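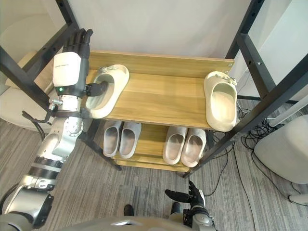 Sale of goods disputes often turn on the question of conformity: whether the goods delivered match what the contract describes. The inquiry begins with the written terms and any sample approved by the buyer. If a contract calls for a cream-colored slide slipper, a shipment in another color is open to objection even where every pair is sound and wearable. Students should read clause 4 of the Plovix and Rashti supply agreement before the Friday session and identify the warranty it contains.

Notice of defects

A buyer who finds a defect must tell the seller within the time fixed by the contract. In the Rashti problem the order was for 1000 pairs, and the buyer wrote to the seller two weeks after delivery. Consider whether the letter was specific enough – it refers only to "quality concerns" – and whether the seller was given a fair chance to cure.

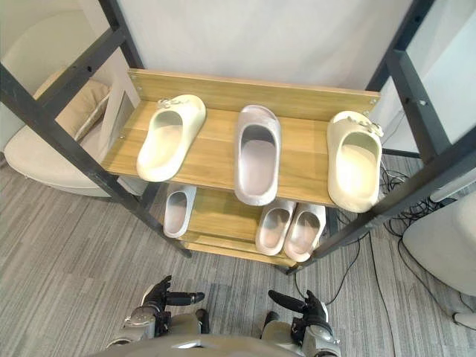
Photo: Omid Heydari

The agreement sends all disputes to arbitration before a sole arbitrator. Note that the clause is silent on the seat and on the language of the proceedings. Written answers, limited to two pages, should address the effect of each omission and state which party bears the burden of proving non-conformity. Answers are to be submitted to Roya Kermani at the start of class.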